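Sorting stations in the donation room: project report, Clisodgate textiles option

3. What we expected and what we got

The Kundora method claims that a sorter with a marked-out table will clear a bag of mixed clothing in 90 seconds. We were asked to test this at the Lis reuse room in May. I had doubts from the start, mostly because the leaflet never says what was in the bag. A bag of jumpers is a very different job from a bag of belts, scarves and ties.

We used 30 bags. Jumpers and trousers went quickly and I have no complaint there. Small accessories did not. Ties slide, unroll and pick up whatever is on the table, and the method gives them one line: "fold and place". Fold how many times? Place where? Our group had three different answers before lunch.

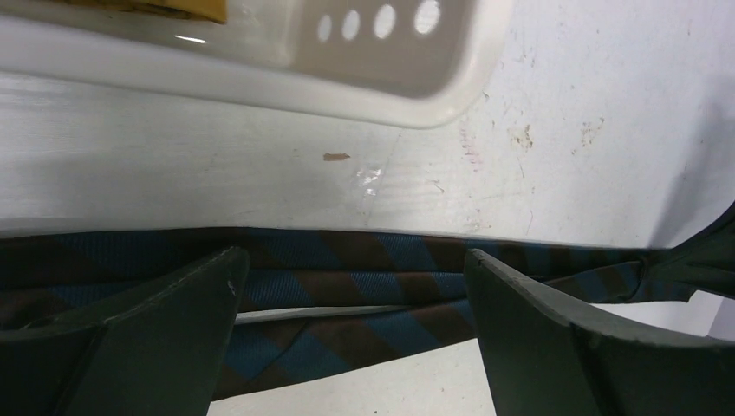 Surface condition is missing from the Kundora checklist altogether, and I think it should have come before any talk of speed. The tables are white, so in theory dirt shows up and gets wiped off. In practice people stop seeing it. A blue and brown striped tie can lie in folds next to a tabletop with brownish stains and scratches on it, a white basket just beyond, and the station would still pass, as the checklist only asks whether a basket is present. We added a line for wiping down. It made our times worse, and I would still keep it.

4. Costs

Flomumen baskets and labels for the whole room were priced at 300 pounds. The leaflet says this pays for itself once 2,000 items have gone through. I could not find where that number comes from, and nothing we measured supports it or rules it out. A damp cloth on a hook costs next to nothing and was not considered.

5. Weak points in our own work

Our sample was small and the bags were not matched. Two of us did most of the sorting and got faster as we went, so the later times flatter the method. We also changed the folding rule halfway through - from halves to quarters - and should have started the count again. The times for ties and scarves are in the appendix, but I would not rely on them.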